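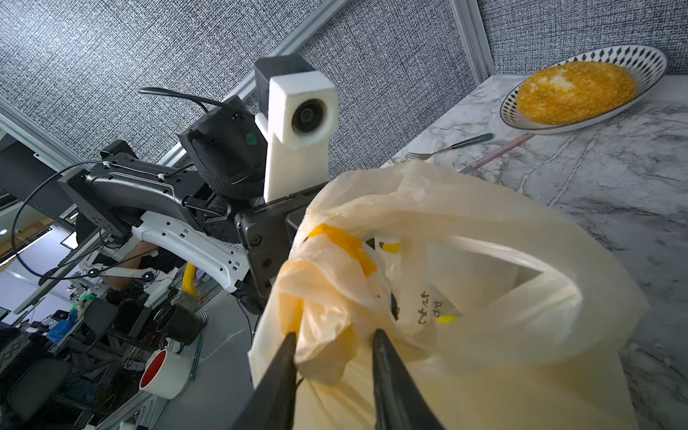 The Clearing of the Counter

The Clillport Office of Household Standards was asked in the spring to determine whether the Koller machine could be certified for domestic use under Part 8 of the schedule. Part 8 covers the clearing of a kitchen counter after a light meal. It does not cover cooking, the care of children, or stairs.

Two assessors were appointed. The senior was Algirdas Vasiliauskas, who had certified dishwashers and, before that, elevators. The junior was Yannick Vasseur, who had been with the Office since September and had not yet certified anything. They were given a room key, a lunch allowance and a copy of the schedule in a ring binder, and were told to report by the end of the month.

The tests took place on the premises of the maker, in the town of Skadwood, an hour inland by bus. The maker had set aside a length of marble-patterned counter for the purpose. The schedule required that the counter be laid with a plate, a portion of food, a fork and one carrier bag of thin plastic, and that these be put away without harm to any of them. The bag was to be taken up by its gathered top. The food was to be wrapped and kept if it could be kept.

Mr. Vasiliauskas read the schedule aloud on the first morning, as the rules require, to a room containing Mr. Vasseur, three of the maker's engineers and the machine.

"It doesn't say what kind of food," said Mr. Vasseur.

"It says a portion."

"Yes, but a portion of what?"

Mr. Vasiliauskas turned the page and turned it back. The engineers had put out something round and yellow covered in crumbs. One engineer called it a cake and another called it a bun. The assessors entered it as a baked item and the test began.

The Office allows an applicant 400 attempts. A pass requires that 101 of them in succession be completed without intervention. The second number had been fixed many years earlier, in connection with washing machines, and the papers explaining it had been lost in a move between buildings. Applicants had asked about it from time to time. The Office's practice was to acknowledge such letters.

In the first days the machine did not pick up the bag at all. It closed its two black fingers on the air beside it, lifted the air with great care, carried it to the hook and released it. The engineers were not discouraged. They explained to the assessors that a plate is always the shape of a plate, and that a bag is never twice the same shape, and that light passes through it in ways that are troublesome to a lens. Mr. Vasiliauskas wrote this down under Remarks. Under Result he wrote Not Completed, and he went on writing it until lunch.

By the second week the fingers had found the bag. They took it by the side and it slid away. They took it by one handle and it opened and spilled. On one occasion they took it properly and would not let it go, and the machine stood at the hook for the whole of an afternoon with its arm raised while the engineers conferred. Mr. Vasseur, who was required by the rules to remain in the room for as long as an attempt was in progress, ate his sandwich standing up.

It was his duty to reset the counter. After each attempt he returned the plate to its mark, laid the fork beside it, and placed the bag. The schedule said that the bag was to be placed "in the manner of a bag recently set down." Mr. Vasseur took this seriously. At home, in the rooms he rented above the Pliltano laundry, he set down bags and looked at them. He found that a bag set down by a tired person lies differently from one set down by a person expecting company. He raised the matter with Mr. Vasiliauskas on the bus.

"Set it down as yourself," said Mr. Vasiliauskas.

"Every time?"

"You are the assessor. There is no other standard available."

Mr. Vasseur did so. Some mornings the bag was dropped, some mornings it was placed. The engineers noticed that the machine did better after lunch, and spent two days looking for a fault in the lighting.

In the third week the machine began to complete attempts. It drew the top of the bag together, pinched it, waited, and lifted. It completed nine in succession and dropped the tenth. It completed thirty-one. It completed sixty, on a day of heavy rain, and the engineers stopped speaking to one another for fear of affecting the count. On the sixty-first it wrapped the fork.

"Was the fork harmed?" asked Mr. Vasiliauskas.

Mr. Vasseur unwrapped it and examined it. "No."

"Was the food kept?"

"The food is still on the plate."

"Then it is Not Completed," said Mr. Vasiliauskas, and he wrote it, and one of the engineers went out into the corridor for a while.

The maker lodged a formal objection that evening. It ran to several pages. It pointed out that the machine had by then handled the bag 810 times, including rehearsals, and had torn it only in the early days. It argued that any householder would be glad of such a record. It asked what proportion of householders could themselves clear a counter 101 times in succession with an official watching.

Mr. Vasiliauskas considered that this last question was not proper in an objection. He also considered it on the bus, and at supper. In the morning he arrived at the test room before the engineers and asked Mr. Vasseur to lay the counter.

"For the machine?"

"The machine is switched off."

Mr. Vasseur laid the counter. Mr. Vasiliauskas removed his jacket, gathered the top of the bag, hung it, wrapped the baked item, and put away the plate and the fork. Mr. Vasseur laid it again. They proceeded in this way for most of an hour. Mr. Vasseur kept the tally on a separate sheet, and it is from this sheet, which was afterward found in the binder, that the Office has its knowledge of the event.

The senior assessor completed twenty-three attempts. On the twenty-fourth he put the plate away with the food on it.

He stood for a moment with his hand on the cupboard door. He was sixty-two years old and had lived alone for eleven of those years, and he had cleared a counter on every one of those evenings without anyone to say whether it had been done.

"I was thinking of something else," he said.

"Shall I enter that?"

"Under Remarks."

The engineers came in at the usual time and the tests resumed. Three hundred and twelve attempts had been used. The machine completed the next, and the one after it. Its motions were slow. It took nearly four minutes to do what Mr. Vasiliauskas had done in one, and it was plain to everyone in the room that a person in a hurry would take the bag out of its fingers and see to it personally. The schedule says nothing on the subject of time.

At eighty-eight attempts remaining, the maker's representative observed that a pass was no longer arithmetically possible. Mr. Vasiliauskas agreed that this had been so since the fork. He asked whether the maker wished to withdraw. The representative went away to telephone, and came back, and said that the maker would prefer to use its full allowance.

All of them were used. The machine completed eighty-one of the remainder without a break and failed on seven toward the end, when the bag had worn soft and would not stand up. Mr. Vasseur asked whether it might be replaced. There was no provision for it.

The report was delivered on time. Certification was refused, and the applicant was informed of its right to apply again in the following year. In the space for recommendations, ordinarily left blank, the assessors proposed that Part 8 be amended to define a portion, to permit a fresh bag at suitable intervals, and to state the number of consecutive attempts that might fairly be expected of a person. The Office has acknowledged the recommendations.

Mr. Vasseur has been assigned to Part 9, which concerns the folding of towels. He has asked for Mr. Vasiliauskas as senior, and the request is under review.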